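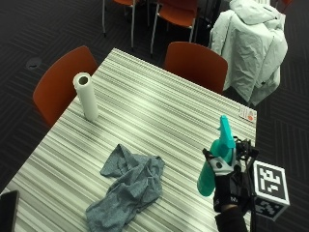 Marker slip is a fault in motion capture for robot training in which a tracking marker moves relative to the hand or tool it is fixed to while a recording is under way. The tracking software treats the marker and the hand as one rigid body, so any movement between the two is stored as movement of the hand. The fault is most often reported with gloves. Where a printed cube is carried on a bracket above the wrist, as on the black glove gripping the teal spray bottle, a small tilt at the base of the bracket becomes a larger error at the fingers. Robots trained on such recordings may reach short of a surface or push into it.

The term is mainly associated with the Plunau fault, in which a table-wiping arm pressed too hard on the surfaces it was cleaning.

Causes

Three forms are usually described. In strap slip, the glove fabric creeps under the bracket when the wrist bends. In joint slip, a screw or clamp in the bracket works loose and the cube turns on its mount. In contact slip, the cube or bracket touches an object and is knocked out of position. Contact slip is common in cleaning tasks, where the hand passes close to bottles, rolls and chair backs.

Squeezing a trigger sprayer is a known source of strap slip. The tendons on the back of the hand rise under the bracket and lift one side of it. The bracket normally settles when the grip is released, but it does not always settle in the same place. Wringing or folding a cloth has a similar effect.

Marker slip is distinct from marker loss, in which the camera cannot see enough of the pattern to compute a position. Marker loss leaves a gap in the data and is easy to find. Marker slip leaves no gap.

The Plunau fault

The Plunau was a single-arm table cleaner built by Munari and trained on recordings of people spraying and wiping tables. During trials at the Rotich canteen in January, the arm stalled repeatedly during the wiping stroke. On a Saturday it bent its wrist plate against a table edge and was taken out of use. There were no injuries.

The first inquiry, led by Ardalan Babaei, looked for a fault in the force sensor and found none. Upendo Nyamweya then compared the recorded hand heights with the known height of the table. In some recordings the palm was placed below the tabletop, a position no hand could have reached. The arm had learned to aim for it.

A review of all 1623 recordings found slip in 196. Most of the affected recordings came from one glove whose bracket clamp had worn. The clamp had been listed for replacement after 100 sessions, but sessions were logged by operator and not by glove, and the limit had been passed without notice.

The final report, by Nyamweya and Joyce Khaemba, also criticized the arm's controller. The force limit was checked only at the start of each stroke, so pressure could build as the arm moved along the table. The report treated this as a separate safety defect that would have been dangerous even with sound training data.

Detection 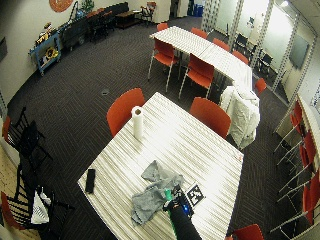 Gloved hand holding a small device against a gray cloth, with a square marker flat on the table.

The simplest test uses a reference marker fixed to the work surface. The operator touches a set point beside it before and after each task, and the two readings are compared. A difference beyond the set tolerance means that the recording is held back. The test does not show when the slip took place, and it can miss a bracket that shifts and then returns.

Inertial sensors mounted directly on the hand give a second estimate of its rotation. Adhiambo Kaijage proposed comparing this estimate with the marker's rotation throughout the task. The method finds turning well but is weak at finding a bracket that slides without turning.

Prevention

After the Plunau fault, Munari adopted a keyed bracket base and moved its session log from operators to gloves. The Muneo, which replaced the Plunau, checks contact force throughout the stroke and lifts the arm when the limit is reached. Its eight retraining batches were each screened with the touch test.

Mercy Masanja has argued that stiffer mounts carry a cost of their own, as operators wearing them bend the wrist less and record less natural motion. Softer mounts with more frequent touch tests remain in use for this reason.

See also

Fiducial marker
Hand-eye calibration
Force limiting
Learning from demonstration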